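Tindance estrena en noviembre su taller de hamburguesas en Fonseca

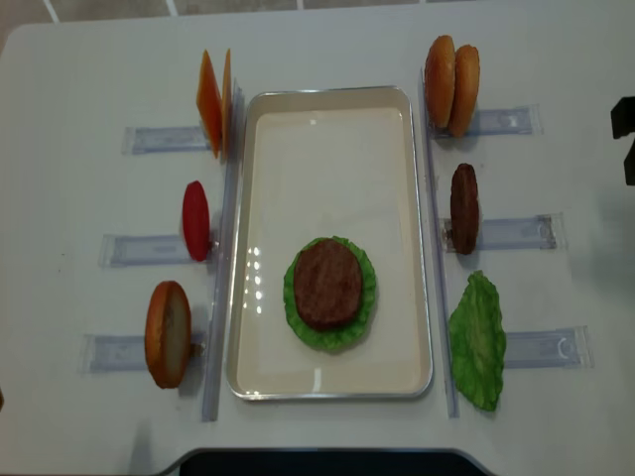 ¡Ya podemos contarlo! En noviembre abrimos en nuestro local de Fonseca un taller para montar hamburguesas pieza a pieza, y en casa estamos como niños. Empezamos por la lechuga, luego va la carne, y después cada cual decide cuándo entran el queso y el tomate (yo soy de queso primero, pegadito a la carne — aquí hay debate).

Serán grupos de 18 personas y sesiones de tarde, con mesas para trabajar en equipos de 4. No hace falta saber cocinar, ¡de verdad!

Las plazas se reservan en el mostrador de Tindance, en la sala 201 del edificio Vanitz.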